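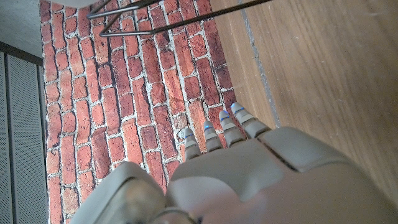
Robot hand dropping things? Check the fingertips first!

I love having a robot hand help around the workshop, but last February ours started letting go of paper halfway through a job. The Drokel log showed 91 slips in 1000 grabs, and I was all set to order a new motor (glad I waited — it was only dust on the tips).

Hit the stop button and cut the power before you touch anything. I skipped that once and got a good pinch, and those fingers are stronger than they look!
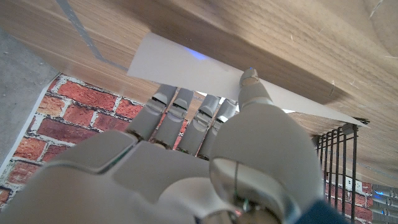
Wipe each tip with a barely damp cloth, thumb included, and let them air out for 3 minutes. Then run the grip test 2 times at low force, with your own hands well out of reach. If it still slips, look for grit in the finger joints — a soft paintbrush gets it out beautifully.

Posted 11/02/2021 in Festport Workshop Tips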